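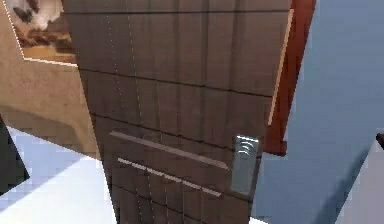 Bovgate, Mar 8, 2019

Lamont portable cinema projector

The Lamont is a digital projector for film societies, small festivals and touring programmes that show films in rooms not built as cinemas. It is made by Uvwood at our Bovgate workshop and replaces the Rultalach, which we stopped building last year. Orders are open now and the first units leave the workshop before the end of March.

We designed the Lamont for audiences of up to 70 people in a room that can be properly darkened. It will fill a larger screen than that suggests, but the picture loses brightness as it gets bigger and dark films suffer first. If your usual hall has thin curtains or a skylight, please tell us when you enquire and we will say whether the machine is suitable.

What is in the kit

The projector travels in 2 hard cases. The first holds the projector body and the standard lens. The second holds the stand, the power lead, the signal cables, the remote control and the sound adaptor. The projector case weighs 22 kg when packed, so we advise two people for stairs. Both cases have wheels and will fit in the back of an ordinary estate car with the rear seats folded.

A screen is not included. Most societies already have one, and the Lamont works with any matt white screen. We do not recommend silver or high-gain screens with this lens, as the middle of the picture looks noticeably brighter than the sides from the front rows. 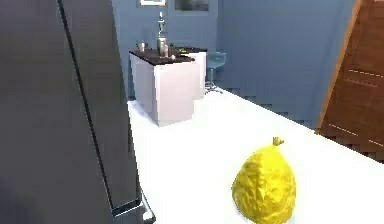
Lamp life is 3000 hours in normal mode. Economy mode makes the fan quieter and extends the life of the lamp, at the cost of some brightness, and many users of the Rultalach left it switched on for documentaries and talks. The Lamont shows lamp hours on the start-up screen and gives a warning well before a replacement is due. Changing the lamp takes one screwdriver, which is clipped inside the lid of the case. Let the projector cool with the mains lead connected before you open the lamp cover.

Picture and formats

The Lamont plays from Blu-ray, DVD, a laptop or a USB drive. It does not play encrypted DCPs. If a distributor will only send your title as an encrypted DCP, you will need a cinema server and a different class of projector, and we can suggest hire firms.

Aspect ratios for widescreen, scope and academy films are stored as presets. Each preset keeps its own zoom and focus position, so a programme of mixed shorts can be run without anyone going back to the machine between films. There are spare presets for your own venues - handy if you visit the same village halls every season.

Subtitles stay sharp right down to the bottom edge of the picture. On the Rultalach they could go slightly soft at the corners, and this was the complaint we heard most often from societies showing foreign-language films. The new lens was chosen mainly to put that right.

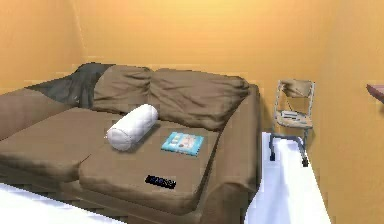

Sound is taken out through balanced sockets on the rear panel, and the adaptor in the second case covers most hall systems. There is a small speaker in the body for checking that a disc is playing. It is not loud enough for an audience. Picture and sound can drift apart when the speakers are fed by a wireless link, so a delay control is provided in the audio menu.

Moving from a Rultalach

Rultalach stands fit the Lamont without any changes. Lenses and lamps do not. We will go on supplying Rultalach lamps while stocks last and will still service the older machines at Bovgate, though some circuit boards can now only be repaired and not replaced. We take working Rultalach projectors in part exchange. The allowance depends on lamp hours and the condition of the lens, so have both to hand when you contact us.

Ordering and hire

The Lamont can be bought outright or hired by the weekend, the week or the festival run. Hire includes both cases and a spare lamp. Collection is from Bovgate, or we can send the kit by carrier - please allow extra time for delivery to the islands. A printed set-up guide comes with every machine, and the same guide can be posted in advance to anyone who has booked a hire.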